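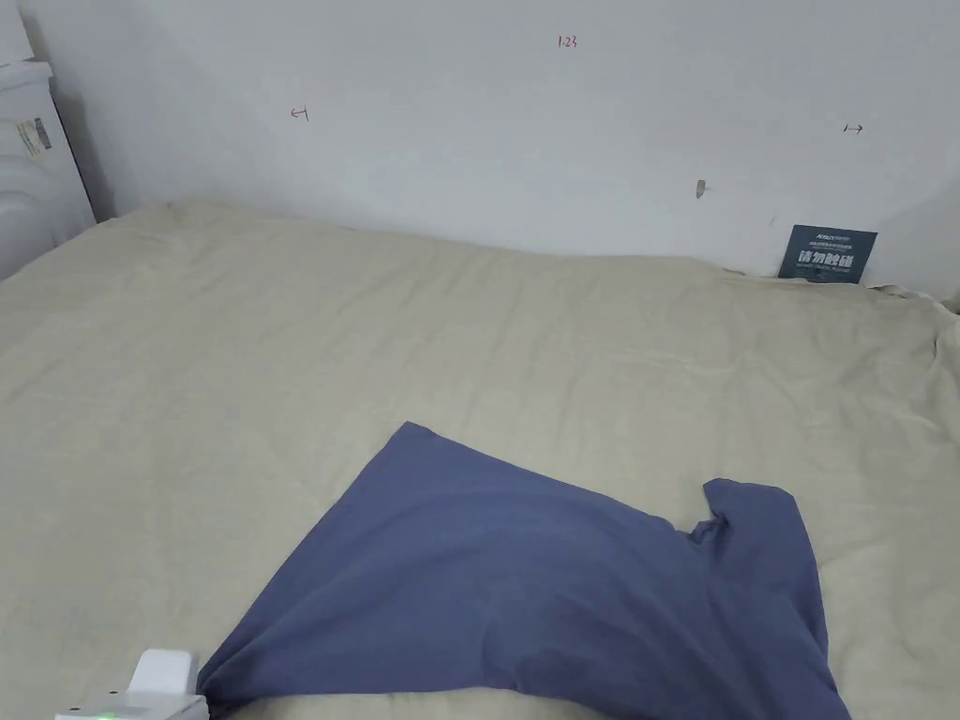 Who decides which youth teams get to use a public pitch after school? In the district we studied, the decision rests with a ward sports officer, who draws up the evening timetable once a year and is free to change it as the year goes on.

That is the formal position, and it is set out plainly enough in the district's own rules. The rest of this section looks at how the timetable came to be made in practice in Brorano, where there are eight public pitches and a good many more teams than could ever be fitted on to them between the end of the school day and nightfall. We had expected, when we began, to be writing mostly about money. The fee for an evening slot is low, however, and very few of the people we talked to had much to say about it. What they wanted to talk about was the timetable: who had been asked before it was drawn up, who had heard about it in time, and what became of a slot when the team holding it stopped turning up.

4.1 How the timetable is drawn up

The officer invites requests in March. A notice goes up at the ward office and is read out at the league meeting, and team leaders then have until the end of the month to hand in a form. We read all the forms that had been kept, and we held 64 interviews with coaches, players, parents and officials. The forms ask for the name of the team, the ages of the players, the pitch wanted and the hour wanted. They do not ask whether the team is made up of boys or girls, or how far the players have to come, and this turned out to matter a good deal to the people filling them in, several of whom wrote such things in the margin anyway.

Teams that held a slot in the previous year are nearly always given it again. The rules do not say that they should be, but every official we interviewed spoke of it as settled custom, and one of them described it, with some warmth, as the only thing that kept the peace. For older clubs such as Ondieki the arrangement works very well. Their coaches know the officer, they know the form, and they have trained at the same hour on the same ground for as long as their present players can remember.
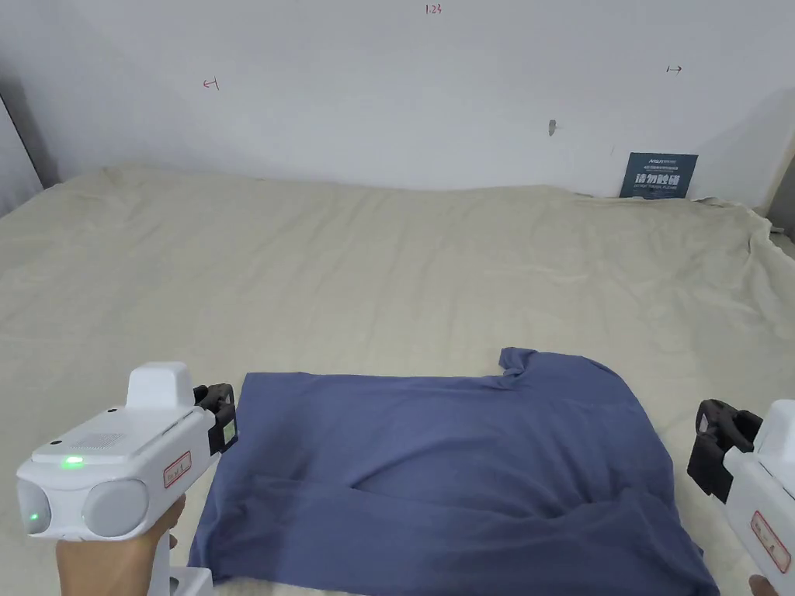

Newer teams find it harder, and the difficulty begins well before the form is handed in. A team that does not yet belong to the league does not attend the league meeting, so it depends on someone happening to pass the ward office during those few weeks. Of the newer teams in our study, seven had learned of the March round only after it had closed. They trained where they could in the meantime, on school yards or on the rough ground behind the market, and some of them shared with a friendly club by private agreement. These agreements were often generous, and we would not wish to make light of them, but they could be ended at a word and they gave the younger team no standing with the officer the following year.

Merja Saarinen has argued, in her work on shared village halls, that a booking system tends to serve best the people who were there when it was set up, even when those running it are fair-minded and wish newcomers well. Our findings sit comfortably beside hers. We met no official who seemed to us to be acting in bad faith, and most were plainly tired of being blamed. The Skiseck ward officer showed us a drawer of letters from disappointed parents, all of which had been answered by hand.

4.2 Slots that go unused

The rules allow an officer to take back a slot that has been left idle, though they do not say for how long it must be idle first. In practice slots were hardly ever taken back. Officers told us that they had no means of checking the pitches at six in the evening, which is after their own working day has finished, and coaches were reluctant to report one another. A coach at Drillstead put it to us that the team he complained about this season might be the team he needed a favour from in the next — and he was by no means alone in feeling that way.

Our household survey, which reached almost 900 homes near the pitches, points in the same direction. People living beside a pitch were often able to say quite exactly on which evenings it stood empty, and many supposed that the district knew this too. Very few had ever been asked. A simple sheet kept by the groundsman, or by a neighbour willing to do it, would give the officer something firmer to go on than rumour, and it would spare coaches the awkwardness of telling tales.

Figure 3. A blue cloth lying folded on a cream-coloured duvet.

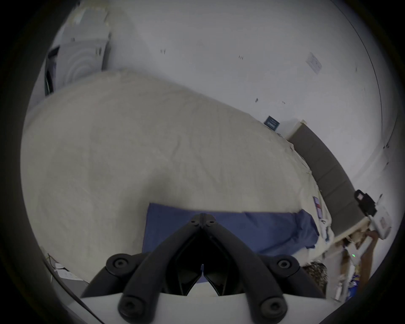
4.3 Girls' teams and the later hours

The latest slots of the evening are the least wanted and are therefore the ones most often offered to new teams, a fair number of which are girls' teams. Parents were uneasy about daughters walking home after dark, and coaches told us that attendance fell away as the evenings drew in. Two coaches had asked to exchange their hour with that of an adult side. In one case the adults agreed readily, and the swap was still in place when our fieldwork ended. In the other the request was passed to the ward office, where it was to be considered along with the next March round.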